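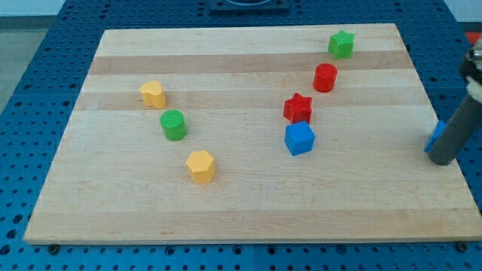
Slide 1. Maple board with colored blocks.

Welcome, thanks for coming. Talk runs 35 minutes, questions at the end. Carla Salameh has the microphone.

Topic is looking after wood boards at home. Most boards that come into the Poltine shop for repair have the same trouble: they dried out on one side and cupped.

Slide 2. Washing. Warm water, a little soap, both faces. Stand it on edge to dry. No dishwasher, no soaking in the sink.

Slide 3. Oil. Food-grade mineral oil, 2 coats the first week, then once a month. Leave it overnight and wipe. Olive oil goes rancid. Pass the sample can around.

Slide 4. Flattening a cupped board. Damp towel under the hollow side, check in the morning. Mention Nima's walnut one, it took 5 nights. If it has split along a glue line, stop and bring it in.

Skip slide 5 if we started late.

Handouts by the door, 50 copies. Next talk is in April, on knife sharpening.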